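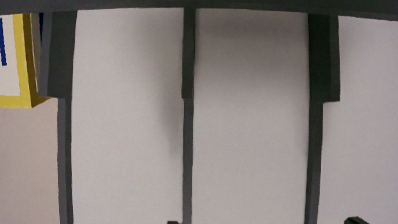
Siltitz Public Library
Reading time: 4 min

1/ The Siltitz Public Library will change its lending rules at the start of March. The changes apply to all cardholders at the Main Library and at the Dirnar and Lorkine branches. Details follow in this thread.

2/ Overdue fines on books, magazines and audiobooks will end for all age groups. Children's cards have been free of fines for several years, and the Library is now extending the same terms to teen and adult cards.

3/ Fines already on an account will be cleared when the new rules take effect. Cardholders do not need to call, write or visit a branch. Please allow one full business day for the balance to update online.

4/ Charges for lost or badly damaged items will remain. An item is treated as lost 50 days after its due date. If it is returned in good condition after that point, the replacement charge will be removed from the account.

5/ A replacement charge that has already been paid can be refunded if the item comes back within the same calendar year. Please bring the receipt. Refunds are made by check and are not available at the desk.

6/ The loan period for most books remains three weeks. New fiction stays at two weeks. Magazines may now be kept for two weeks, an increase from one.

7/ Renewals will be automatic, up to two times, unless another cardholder has placed a hold on the item. A notice will be sent by email or text when an item renews and again when it cannot be renewed.

8/ Cardholders who receive notices by mail will continue to receive them by mail. Mailed notices can arrive several days after the due date – the online account or a call to any branch will give the current status.

9/ Holds will be kept on the pickup shelf for seven days, including days when the branch is closed. A hold that is not picked up passes to the next person in line. It may be placed again, but the original place in line is not kept.

10/ Items from the Evangelista Local History Collection are not covered by these changes. The collection remains for use in the reading room only. Its photograph albums and town directories may be requested at the second-floor desk until one hour before closing.

11/ Part of the collection's card index is now searchable in the online catalog. The first group of 1117 entries covers street names, mills and churches. Family names will follow later in the year. The printed index will stay on the second floor.

12/ Requests for copies from the collection should give the item number in full. Copies for school projects are free up to ten pages. Larger orders are charged at the posted rate and should be requested in writing.

13/ The Dirnar branch will open at 9 a.m. on Saturday beginning in March, one hour earlier than at present. Closing time is unchanged. The meeting room there may be reserved from 9:30 a.m.

14/ The Lorkine branch book drop has moved to the parking lot side of the building. The former drop at the front door is closed. Please do not leave items on the steps – the cardholder remains responsible for them until they are checked in.

15/ Cardholders who stopped using their cards over unpaid fines are invited to return. A card that has expired can be renewed at any branch with photo identification and proof of address. The card number will stay the same where possible.

16/ Museum passes, board games and other special items keep their present rules, including daily late charges. Those charges are printed on the tag attached to each item.

17/ The full lending policy is available in print at every service desk and may be requested in large type. Questions about a specific account should not be posted as replies here. Please speak with staff at your branch or use the contact form.

Contact | © Siltitz Public Library | Back to top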